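Stop throwing out the clumsy ones

19/10/2024

Most teams that collect examples for a learning system grade themselves by how many clean ones they bring home. I think that's a mistake, and I made it myself for most of a year at Prulora.

Our target was 1,000 demonstrations of household tasks, all done by hand with a gripper tool. Folding, picking up, putting into a bin. We had a rule that any take with a fumble in it was deleted the same day. By October we had thrown away 143 of them. What was left looked great on a review screen. Every grasp landed on the first try.

The model we trained on it, which we called Brolik, did fine until it missed. Then it had no idea what to do. It closed on air, lifted, carried nothing over to the bin and let go. Of course it did. We had never shown it a person missing an edge, opening up and going back in.

So we changed the rule. A take now stays if the person recovers without stopping, however ugly it looks. We also stopped asking people to start from the same position every time.

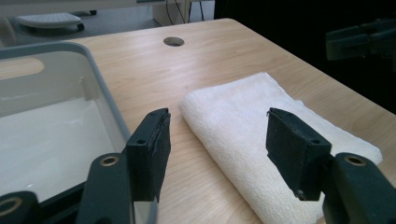 Towels are where this matters most. A cup has one shape. A towel has a new one each time you set it down, and a thick fold is easy to misjudge. I would take 200 towel takes with honest corrections over all the perfect ones we kept.

There is a cost. Reviewing is slower, and 11 of the takes we kept last week had to be argued over. People also don't like having their bad tries saved. I still think it's the right trade, and I'd like to see other groups report what they delete along with what they keep.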